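Dye shed notebook, Thu 26 August

Madder vat, second go, and a long grumble about the water
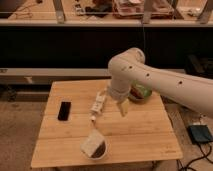

So I finally got the second madder bath going this morning after putting it off all week, and I'm writing it up now while my hands are still orange, otherwise I'll forget which skein got what. Anybody who picks up the Tarar yarn from the drying rail before reading this, please read this!

Starting weights. The Tarar is the two-ply wool, undyed, and I had 574 grams of it dry on the scale (that's everything left from the big cone, there's no more until I order). Scoured it last night in the big pot with a squirt of the Evamel soap and left it sitting with the lid on. The water came out a sort of dishwater yellow, which I was pleased about, as the last lot was so greasy the mordant hardly took and we ended up with those pale stripes near the ties. I tied these much looser. Figure eights, cotton string, room to wiggle.

Mordant was alum, same proportions as on the card taped inside the cupboard door. I did NOT add cream of tartar this time. I know the card says to. Last time the color leaned toward salmon and I have a hunch the tartar pushed it that way, so I wanted to see one batch without. If it turns out muddy you can all say you told me so.

Now the water. I've been going on about this since the spring, but the tap out here is really hard and the tap in the main building goes through the softener, and I think half our arguments about whose madder is redder are really arguments about which tap people filled the bucket from. Madder likes hard water, more or less everything I've read says so, and the brightest swatch in the binder (the one from December, with the corner snipped off) has "shed tap" scribbled on the back in pencil. So today was all shed tap. I'd love it if we could all start writing the tap on the tag. Just S or M, that's all, it takes a second.

Madder itself: 111 grams of the Bivau ground root for the first bath, soaked overnight in a jar and then strained through the old pillowcase. Yes I know that's a weak bath for that much wool. I wanted to go in weak, take out a couple of skeins, then top it up for the rest and see whether the two-step ones look any deeper than the plain ones. The Bivau root is ground a lot finer than what we had before and it sneaks through the pillowcase, so there was grit all over the first skein and I had to shake it out over the grass for ages. Double up the pillowcase next time. Or buy proper straining cloth, but I say that every year.

Temperature, the usual story. The hot plate has a mind of its own and the dial means nothing. I kept it low and stood there with the thermometer like somebody watching a baby sleep, and it still crept up on me once when I went to hang up the towels. I yanked the pot off to the side for a while and let it come back down. If there's a brownish cast on the skeins with the blue ties, that's my fault and not the root's. The ones with white ties went in after that and never saw the high heat, so compare those first.

What it looks like so far: wet, so don't trust me, but the blue ties are a brick color and the white ties are closer to a tomato soup made with milk. I like the tomato soup one a lot. It has that glow you get when the light comes through the fuzz. My bet is that it dries to a soft coral and everyone will want it for the baby blankets and there won't be enough.

I pulled 2 skeins out after the first bath and left them plain, and they're at the far end of the rail by the window. Everything else went back in with the topped-up bath. Please don't wring any of them! Squeeze, roll in a towel, hang. The felted mess from last month is still in the scrap bin if you'd like to see what happens otherwise.

The leftover bath still has plenty in it, so I threw in some of the Kekeck cotton to see. Cotton wasn't mordanted for it, just the old leftover stuff in the bottom drawer, so I'm expecting a blush at best. It's in the lidded bucket under the sink and can stay there over the weekend. If it starts to smell, dump it on the gravel and rinse the bucket.

Things to do before the next batch:
Rinse the white tie skeins again, they were still bleeding a little when I left.
Snip samples off both once they're dry and stick them in the binder, with the tap letter.
Put one sample on the south windowsill half covered with card, for fading.
Order more Tarar, and ask if they'll do a bigger cone.
New thermometer, the numbers are rubbing off this one.
Try one small pot with tartar and the shed tap, everything else the same, so I can stop guessing.

Gloves are on the hook, they're both left hands again. I have no idea how.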